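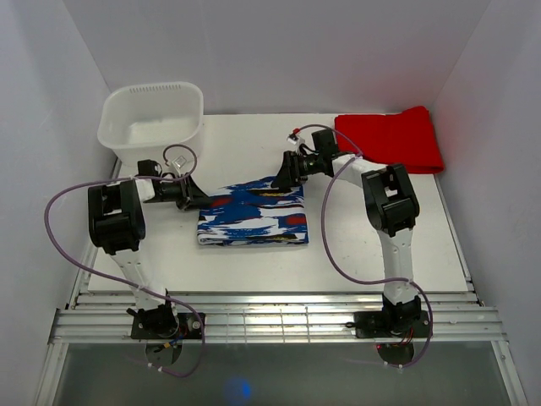
Search this site
Enter keywords

Consent Prompts and Account Retention in the Keko Messaging App

1. Background

Keko is a small group chat app used by student clubs. In December its operator, Rollow, replaced the terms of service and showed every account a consent prompt at login. Accounts that did not accept kept read access but lost the ability to send attachments. This report measures how users responded to the prompt.

2. Data

Rollow supplied an anonymized event log covering 3089 accounts. Of these, 2129 accepted the new terms. A further 183 deleted their accounts, and the remainder left the prompt open. Message content was not included in the log.

3. Method

Events were sorted by account and reduced to 3 states: accepted, deleted, pending. Duplicate logins - mostly from users with a phone and a laptop - were merged by account key.

4. Limits

The log does not record whether a user opened the full text of the terms. Acceptance is therefore a count of button presses only. Test accounts were removed before the export.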